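Thursday, January 10, 2019
Closora bench notes, whiteboard wiping set

The alignment trick works! We now estimate the left-to-right gripper offset per episode and stop trusting the one calibration from the morning. Median offset error on the Pokonia split is way down, and the wiping policy trained on 400 episodes beats the old one trained on 2,944. I reran it twice to be sure – same answer both times.
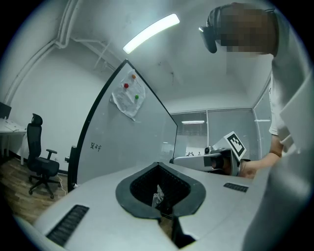

Loss flattens by epoch 84, so I'm cutting the runs there and freeing up Weidemann for the two-hand set. Still to do: redo the 190 episodes where the marker pose jumps mid-stroke. My guess is glare from the ceiling light on the tilted cards, so try the matte print first. Also want the headset pose logged at the same rate as the grippers, it makes the offset fit so much nicer. 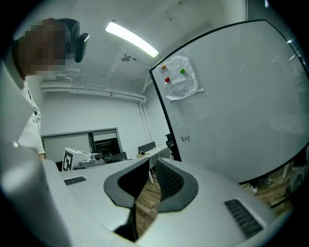
Hernar asks whether the gain would survive a plain time-sync fix with the old calibration left in, and wants that ablation before anyone touches the April draft. Fair point, queued for tonight.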